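Sandra Bramwell gets a real kick out of a messy bedroom. "Give me a bed nobody's made and I'm happy!" she laughs. Her Nodham tidying class has drawn 1,482 people so far, and she still starts every one of them with the trash.

"Cups, cans, wrappers -- get those out first, then touch the blankets."
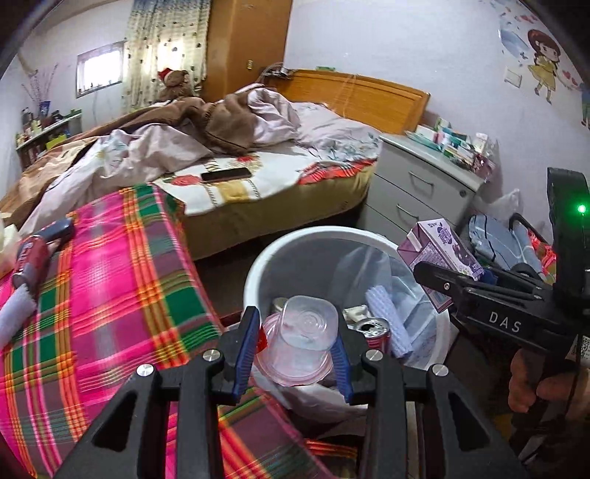
A plastic cup over the bedside bin, with a soda can already inside.

She gives the bin 14 minutes, then moves on to the bedding. "I love that part," she says. "Shake out the duvet, fold the brown blanket, and you've got a bed again!"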